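Interpreter access project, Beradton clinics
Progress report to the Uddin Fund, September

Quick one this time, clinics are short staffed and I'm covering the front desk Friday. Full budget sheet follows separately.

Where we are. Phone interpreting now live at 2 sites, Beradton main and Hornorska. Third site still waiting on a phone line for the exam rooms. Landlord issue, not ours, but it's costing us weeks.

Calls so far: 235 against a target of 200 for the period. Most of them at Hornorska, which we didn't expect. Main site slower to pick it up. A few of the longer-serving staff there still ask a family member to interpret, including kids in two cases we know of. Policy says no. We have gone back over it at the morning meeting and put the policy sheet by every phone. Will check again next month.

Door cards ("Tell us what language you speak") printed, 100 of them. Ran out at Hornorska already. Reprint is small money, would like to take it from the travel line if you're ok with that. Please confirm by email.
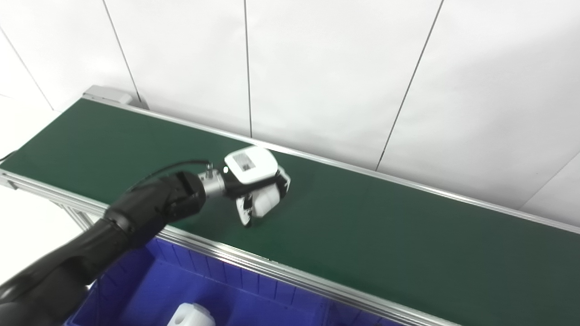 Complaints. Three in total. One patient felt singled out when asked about language at check-in, she speaks English perfectly well and told us so. Fair point. We changed the script so everybody gets asked the same question, whatever their name or accent. Other two were about wait times for an interpreter, both evening calls. Raised with Biria, who hold the phone contract. They say evening cover will improve but gave no date. Chasing.

There was also some grumbling locally about the cost, a couple of letters in the paper saying the clinic should "stick to medicine." We didn't reply in print. Put a short note on our web page saying what the service is and who pays for it. Seems to have quieted down.

Staff training: one session done at each live site, second one booked. Turnout good for nurses, poor for doctors. Moving the next one to 7:30 am to see if that helps. Need a decent handout, the current one is to long and nobody gets past page one.

Not done yet: patient survey. Draft is written, translations are not back. Realistically that slips into the next period and I'd rather say so now.

Spend is under on staff time, over on printing. Nothing that needs a change to the grant total.

Need from you: ok on the travel line, and wether the survey can move. Thanks.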